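Preguntas frecuentes — Taller de cianotipia y estampado botánico Niline

¿Hace falta saber dibujar?
No. Se trabaja con hojas y flores de verdad, luego si quieres calcas.

¿Cuánto cuesta?
800 pesos por persona, material incluido. El delantal no, tráelo de casa.

¿Cómo aparto lugar?
Por transferencia y mandas el comprobante a Yareli Barrera. Sin comprobante no hay lugar apartado, aunque hayas escrito antes.

¿Puedo cancelar?
Sí, hasta 4 días antes. Después ya no devolvemos, pero puedes pasarle tu lugar a otra persona. Avisa el nombre.

¿Qué plantas llevo?
Helecho, perejil, zanahoria silvestre, lo que esté delgado. Prensadas desde la noche anterior si se puede. Suculentas no, sueltan agua y manchan el papel.

¿Y si está nublado?
Se hace igual, la exposición tarda más. Si llueve fuerte cambiamos la fecha — en diciembre nos pasó dos veces.

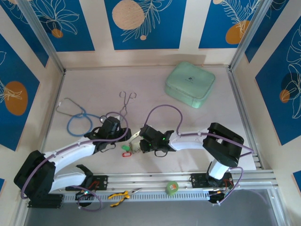 ¿En qué se puede estampar?
Papel de algodón, manta, lino. Poliéster no agarra. Si traes tela propia, lavada y sin suavizante porfavor, el suavizante arruina todo.

¿Se puede lavar la tela después?
A mano, agua fría, jabón neutro. Nada de cloro ni detergentes con fosfatos, el azul se va a amarillo. Secar a la sombra.

¿Es tóxico?
Usamos la fórmula clásica, con guantes y mesa cubierta. No se come ni se bebe nada en la mesa. Si estás embarazada pregunta antes a tu médico.

¿Aceptan niños?
A partir de los diez, con un adulto que también pague lugar. El grupo infantil lo lleva Fredy Apaza y tiene otro horario, escribenos.

¿Dónde es?
En la calle Chávez 834, segundo piso, timbre de Irance. No hay estacionamiento. El elevador a veces no sube, hay escaleras.

¿Me llevo mis piezas el mismo día?
El papel sí. La tela a veces sale húmeda, trae una bolsa.

¿Dan factura?
Sí, pídela el mismo día con tus datos completos. Facturas atrasadas no, ya lo intentamos con el contador y no se puede.

¿Cuándo abre el siguiente grupo?
4 de febrero, Braulio Cuautle da la sesión.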